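1/ gripper comparison week, thread. Two hands, one arm, same wrist camera the whole time. Will post as I go, so expect mess

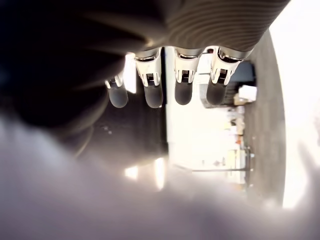
What's the first thing to check when you swap a two-jaw gripper for a four-finger hand?

Weight at the wrist. Put the new mass and center of gravity into the arm controller before you touch anything else, or gravity comp will be off and every force reading after that is junk.

2/ I know this. I still forgot it in July and spent an afternoon blaming the force sensor. Arm kept sagging a hair every time I hit freedrive. Sensor was fine

3/ ok so contenders. The Lavar is a plain parallel jaw, two flat pads, one motor. The Rizk is the fingered one, rubbery tips, way more joints than I want to tune. Arm is our old Serngate. Controller is a Clurnov box that came with the lab

4/ test set is dull on purpose. Tape roll, marker, small cardboard box, a sponge, a bag of screws, a mug. 88 picks per hand, same starting poses, same lighting as far as I can manage (windows, ugh)

5/ Lavar round done. It failed 2 out of 88. Both were the bag of screws, both times it pinched the bag up high and the weight shifted and out it slid

6/ Rizk round, 19 fails. Before anyone yells, most of those are me. Grasp presets were set up for bigger things and the marker is skinny. Fingers close, marker squirts out the side like a wet bar of soap

7/ changed the preset so the fingertips come in slower and stop earlier. Reran only the marker. Much better but I'm not adding it to the score, has to be a full rerun or it doesnt count

8/ camera stuff now bc several of you asked. Wrist view with the Lavar is easy. Two pads, you can see the object between them right up to contact

9/ wrist view with the Rizk is a fight. The fingers take up so much of the picture. Near contact the thing you care about is behind a knuckle and the policy is basically guessing from memory

10/ also the shiny joints. Auto exposure sees bright metal plus a bright window and goes hunting. Locked exposure manually, locked white balance too. Do this first if you try it – saves you a whole day of recordings you cant mix together

11/ Andor Kovács replied to me asking why not just tilt the camera out. Tried it. You get more of the object and lose the fingertips, and then you can't tell a good grasp from a near miss. Ended up at a small tilt, a compromise I don't love

12/ second camera off to the side fixes most of it. But then you have to calibrate it, and keep people from bumping the stand. I have bumped the stand

13/ controller notes. Clurnov talks to the Lavar over one digital line, open, close, done. For the Rizk I run a seperate process on the PC and sync the timestamps. First version had the hand lagging behind the arm, so it closed after the arm had already started lifting. Funny once

14/ fix was boring. One clock, and don't start the lift until the hand reports it's stopped moving. Costs a little time on each pick. Worth it

15/ where the Rizk wins: the mug. By the handle, by the rim, from the side, it doesn't care much. Lavar can do the rim and that's it, and if the mug is rotated wrong you need a regrasp

16/ and the sponge! Lavar squashes it flat, Rizk just sort of holds it

17/ price question keeps coming up. Not posting quotes, sorry. I'll say that one set of spare fingertips for the Rizk makes me want to baby it. Lavar pads I cut myself from a rubber sheet

18/ durability I can't tell you yet. Plan is 3,000 open/close cycles on each, overnight, nothing in the grip, then redo the mug and marker and see if anything drifted

19/ if you only do boxes and bins, get the jaw and go home early. If you need handles or soft stuff, hand, but budget for tuning. And more tuning

20/ full rerun with the new presets is next. Will put the grasp settings up in a text file when I've cleaned out the swearing. Ask stuff below, I'm on till the arm faults again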